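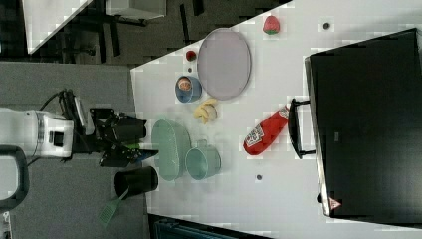

Slide 1. Planning is the part of a robot stack everyone blames first, so I'll start by defending it. I maintain Kirik, which is the planner we run on top of Nodow, our control layer, and for most of its life the bug reports I got were a sentence long and ended in "planner stuck." Then I'd open the log and find the planner had been handed a world with a hole in it. Take the mug next to the basket, lying on its side with the handle up. A person sees a handle. Our old perception node saw a cylinder with a rash, threw the rash away as noise, and passed Kirik a clean cylinder that could be approached from any direction you like. Kirik, being obedient, picked one.

(Pause. Somebody from perception is usually in the room. Smile at them.)

## What the talk covers

- how Kirik and Nodow talk to each other, and how they used to not talk
- stale scenes
- the replay tool, which is the only thing here you might want to steal
- grasp ranking, if there's time. There won't be time.

## Slide 3: the old pipeline

Walk through the boxes left to right. Camera, segmentation, scene graph, Kirik, Nodow, motors. Point out that every arrow goes the same way. That was the design. It looked very tidy on the whiteboard at Olivares and we were proud of it for a month.

The trouble with arrows that all go one way is that Nodow knows things Kirik doesn't. Nodow knows the wrist is near a joint limit. Nodow knows the last move ended early with a force spike. None of it went back upstream. Kirik would plan the same reach again, Nodow would refuse it again, and the two of them could keep that up until lunch.

Our worst run had 667 identical plan requests in the log. I have it on the slide. Let people read it for a second.

(Don't say "definition of insanity." Everyone says it.)

## Slide 4: the fix, which was boring

Nodow now returns a reason with every refusal. We have 13 reason codes. We started with 4, and one of those was "other," which was winning.

Kirik keeps the reasons for the length of a task and prunes with them. If a reach was refused for a joint limit, nearby reaches get a higher cost. If it was refused for contact, the object gets re-observed before anything else is tried. That second rule did more for us than any clever search we ever wrote, and it's a single if statement – I've put it on the slide in a large font so it looks like more work.

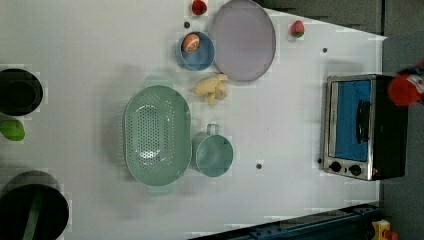
The re-observe rule brought its own problem, naturally. Looking again costs time, and the scene graph used to rebuild everything from scratch whenever it got a fresh view. Objects came back with new IDs. Kirik would be halfway through a plan for object 7 and be told, politely, that there was no object 7 and never had been.

So we match by shape and position before handing out IDs. A colander is easy. It's big, it's full of holes, and it tends to stay put. Bananas are harder than they have any right to be, because a bunch has fingers going every which way and the outline changes with the viewpoint. Anything half out of view at the border gets flagged as partial, and partial objects can block a path but can't be picked up. Before we had that flag, Kirik would plan very confident grasps on the visible half of a pot.

## Slide 6: stale scenes

Every object in the graph carries a timestamp. Kirik won't plan a grasp on anything older than 200 milliseconds unless the arm itself is blocking the view, in which case it trusts the last good pose and slows down.

Expect a question on why that number. Answer: we tried others and complained less about this one. If pressed, show the backup slide with the sweep.

## Slide 7: replay

This is Pornum. Yes, the name. It was an abbreviation, the people who knew what for have moved on, and it's in too many import statements to change. Wait for the laugh, move along.

Pornum records every message between Kirik and Nodow and plays it back without the hardware. You can swap in a new planner build and see where it first disagrees with the old one. We have over 200 recorded failures in the suite now, and nothing merges until it has been run against all of them.

Demo: run the mug case. Old build first, then new. The terminal font needs to be bigger than you think it does. If the demo hangs, go to the screen recording and don't narrate the hang.

## Slide 8: still broken

- Reason codes are written by hand, and two of them overlap.
- The contact rule fires when a cable brushes something.
- Grasp ranking prefers rims a bit too much. Fine for a cup, silly for a plate lying flat.
- Nodow's docs describe the version from July.

Questions. Repeat each one into the mic before answering it.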